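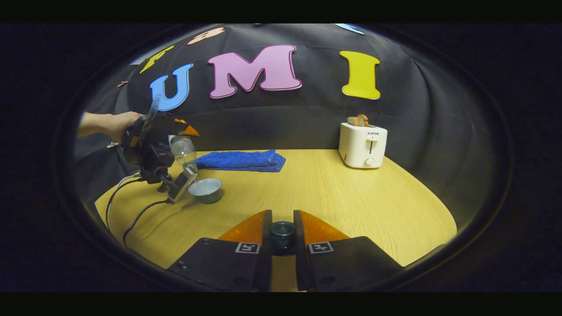 Ticket 3199 : lenteur puis coupures du Wi-Fi à l'étage

Statut : résolu
Priorité : normale
Site : Pultport, bâtiment B, étage
Ouvert par : Lenka Ševčík
Ouvert le : 05/08/24

Description du problème

Les postes de l'étage perdent le Wi-Fi plusieurs fois dans la matinée. La connexion revient seule après une minute ou deux. Entre deux coupures, le débit est très faible et les fichiers du partage Kalbridge mettent un temps anormal à s'ouvrir. Le rez-de-chaussée n'est pas touché. Les postes branchés en filaire à l'étage ne sont pas touchés non plus, sauf celui du bureau du fond, qui n'a jamais très bien marché de toute façon.

Premières vérifications

Redémarrage de la borne de l'étage : pas de changement. Redémarrage du commutateur dans le local technique : amélioration pendant une demi-heure, puis retour des coupures.

Test de débit depuis un portable posé à deux mètres de la borne : 3 Mbit/s en descente. Le même portable au rez-de-chaussée donne un résultat normal. Le pilote de la carte réseau est à jour. Le problème apparaît aussi sur téléphone, donc je laisse les postes de côté.

Réponse du support Beneš

Bonjour,

Merci pour ces éléments. Pouvez-vous nous transmettre le journal de la borne sur une matinée complète et nous indiquer le canal utilisé sur chaque bande ? Précisez aussi si la borne est alimentée par le commutateur ou par un bloc séparé.

Cordialement,
Support réseau Beneš

Suite du relevé

Borne alimentée par le commutateur, pas de bloc séparé. Canal 6 en 2,4 GHz, canal 100 en 5 GHz. Largeur de canal réglée sur automatique des deux côtés.

Le journal de la matinée contient 419 lignes « link down / link up » sur le port Ethernet de la borne. Ce n'est donc pas seulement la radio. La liaison tombe, remonte à 100 Mbit/s au lieu de 1 Gbit/s, tient un moment et retombe. Côté commutateur, le port 14 affiche des erreurs CRC qui augmentent à chaque rafraîchissement de la page. Les autres ports sont à zéro.

J'ai déplacé la borne du port 14 vers le port 17. Les erreurs suivent sur le 17 et le 14 reste propre. Le port est hors de cause, il reste le câble, la prise murale ou la borne elle-même.

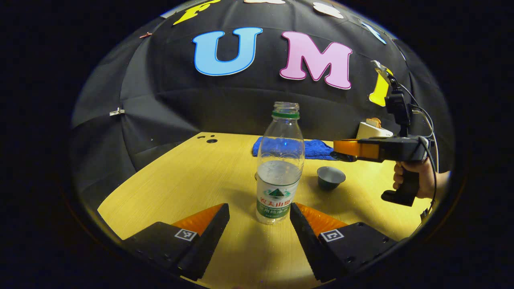

Pour séparer les trois, j'ai pris la borne et je l'ai branchée directement dans le local technique avec un cordon neuf. Liaison à 1 Gbit/s, aucune erreur en une heure, débit correct. La borne est bonne.

Restait le lien entre le panneau de brassage et la prise murale de l'étage. Le testeur donne un défaut sur la paire 7-8, à environ 828 cm de la prise. D'après le plan de câblage, cela tombe dans la goulotte du couloir, à l'endroit où elle passe derrière l'armoire. En démontant le couvercle, on voit que le câble est plié à angle droit et que la gaine est écrasée sur quelques centimètres.

Réponse du support Beneš

Bonjour,

Le défaut de paire explique la négociation à 100 Mbit/s et les erreurs CRC. Nous recommandons de remplacer le lien complet. Évitez de couper et de raccorder au milieu de la goulotte. Nous ne voyons pas de raison de remplacer la borne.

Pensez à fixer la largeur de canal à 20 MHz sur la bande 2,4 GHz, le réglage automatique n'est pas conseillé dans des bureaux.

Cordialement,
Support réseau Beneš

Résolution

Nouveau câble Cat 6 tiré par l'électricien de Prustthorpe, qui devait déjà passer pour l'éclairage. Prise murale changée en même temps. L'ancien câble est resté en place dans la goulotte, étiqueté HS aux deux bouts.

Résultat au testeur : huit fils corrects, pas de défaut. Liaison à 1 Gbit/s sur le port 14, où la borne a été remise. Largeur fixée à 20 MHz comme demandé. Après 3000 pings vers la passerelle depuis un portable de l'étage, aucun paquet perdu. Le partage Kalbridge s'ouvre normalement.

Reste à faire

Le poste du bureau du fond est toujours à 100 Mbit/s. C'est un autre lien, ouvrir un ticket séparé.
Mettre à jour le plan de câblage avec le nouveau trajet.
Prévoir en janvier un passage du testeur sur toutes les prises de l'étage.

Ticket fermé par Lenka Ševčík.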